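Jodedora Tabletop Kit
Robot learning equipment from Miltel

In stock. Ships from our Flunitville workshop.

Hello, and thanks for stopping by! If you have landed on this page you are probably trying to teach a robot arm to do something useful at a table, and you are probably a little tired of building the table part yourself. We were too. The Jodedora Tabletop Kit began as a box of odds and ends that Tainá Honorato kept under her desk for her own experiments, and it has grown (slowly, with a lot of sanding and a lot of printer ink) into something we are happy to pack up and send to other labs.

The kit gives you the objects, the printed sheets, the camera bracket and the method notes. You bring the arm and the gripper.

What the kit is for

Most of our customers are trying to get one trained policy to handle several kinds of small job on the same surface. Picking a thing out of a pan is one kind of job. Moving a game piece along a printed track is a very different one, even though the arm hardly travels any farther to do it. We wanted a setup where both could sit on the table together, so that the policy has to pay attention to what it was asked to do and can't just reach for the only thing it sees.

That idea came from Robel Teshome, who noticed that our early policies did beautifully with one object on the table and then fell to pieces as soon as we put a second one down. He called these "crowded" trials and the name stuck. If you read the method notes you will see the word on nearly every page, and I apologize in advance.

The method, in everyday words

We call our training recipe Rangel. The long version is in the printed notes, and the short version goes like this. A person guides the arm through a task while the wrist camera and the joint positions are recorded. You do that for each task with the other task's objects put away. Then you do a smaller batch with everything out, and in that batch the person deliberately starts from awkward places: too far left, too high, the fingers turned the wrong way. The policy is trained on all of it together, with the crowded recordings drawn more often than their share.

It really is that plain. Frans Van Acker tried a good many fancier versions before this one, and he still has a soft spot for a couple of them, but the plain recipe kept coming out ahead on our bench, and it is a great deal easier to explain to a new student at eight in the morning.

Our own set holds 744 guided recordings, and 200 of those are crowded ones. The recordings come with the kit on a small drive, so you can train a first policy before you have made a single recording of your own. I would still urge you to make some! A policy trained only on our bench will know our bench very well and yours hardly at all.

What we found

We ran 322 test trials with the finished policy, split across the pan tasks and the track tasks, every one of them crowded. The pan tasks were the stronger of the two. Shiny metal worried us at the start, with all those reflections moving whenever the wrist camera moves, and we had half a mind to swap the pan for something dull. Hortensia Orellana talked us out of it. Kitchens are full of shiny pans, she said, and she was right to dig her heels in. Once the crowded recordings went in, reflections stopped being our main trouble.

Our main trouble now is the track. Sliding or lifting a short round piece is fine, but putting it down squarely inside one printed space is fussy work, and the policy tends to stop a little early on the turns. We also see it read the track better from one side of the table than from the other. The notes have a full chapter on this with all our failed trials listed, and if you find a cure please write to us, because we would dearly love to know.

One caution about comparing results. Our trials were scored by a person watching, with a simple yes or no. A piece that touched a line was a no. If your lab is kinder than that, your numbers will look better than ours, and there is nothing wrong with it so long as you say so.

What comes in the box

Round stainless steel pan, shallow, with a rolled rim
Assorted small objects for the pan tasks, in light and dark colors
Printed track boards on plain paper, in several layouts
Short cylindrical game pieces
2 wrist camera brackets (one is a spare, and you will be glad of it)
Cable ties and a strip of soft sleeve for the wrist cables
Drive with recordings and training scripts
Method notes, spiral bound so they lie flat

The arm, gripper, wrist camera, table and backdrop are not included.

Setting up your table

1. Pick a plain surface and a plain background. Ours is a pale tabletop with a white curtain behind it, and the curtain does not need ironing.

2. Mount the arm to one side so that it can come in over the table and you can still get your hands in to reset things. Leave a generous loop in the wrist cables. Dalva Amaral ran ours too snug at first and spent a whole afternoon chasing a camera that kept dropping out whenever the wrist rolled.

3. Put the pan down first, then lay the board in front of it. A slight angle is good, and a different slight angle each time is better. Stand the red piece on the star at the start of the track, whichever task you are about to run, so that the pan trials are properly crowded too.

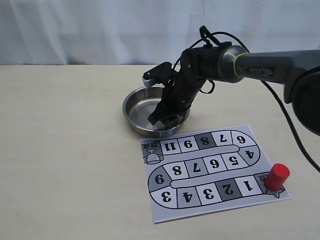 4. Choose the side the board is read from, and write it down with each recording. We mix both. A track whose numbers are upside down to the camera is a fair test, and you will want to be able to sort those trials out later.

5. Run the pan task slowly with a person guiding before you let the policy near it. Check that the fingers can reach the bottom of the pan without the wrist touching the rim. If they can't, raise the wrist angle in the settings file before you think about moving the arm.

6. Record a few of your own crowded trials, add them to ours, and train again. Overnight is usually enough on a single good graphics card.

Care and spare parts

Wipe the pan with a soft cloth. Fine scratches change the way it catches the light, and a few of them do no harm, so there is no need to baby it. The boards are ordinary paper and they will curl and crease in time. Print more from the files on the drive at full size, with any "fit to page" setting turned off, or the spaces will come out smaller than the ones in the recordings. Pieces, brackets and notes can all be ordered one at a time.

Which arms will it work with?

The scripts expect an arm with a two-finger gripper and a camera on the wrist, sending joint positions along with the picture. If yours does that, you should be fine. The bracket is drilled for the common wrist patterns and comes with a blank plate you can drill yourself. If you are unsure, send us a photo of your wrist mount with a ruler beside it and Dalva will have a look.

Ordering

University and school labs can order on account, and we are glad to quote for several kits at once. The next batch of boards, with a longer track and wider turns, is due in September, and anyone who already owns a kit will be sent the print files at no charge.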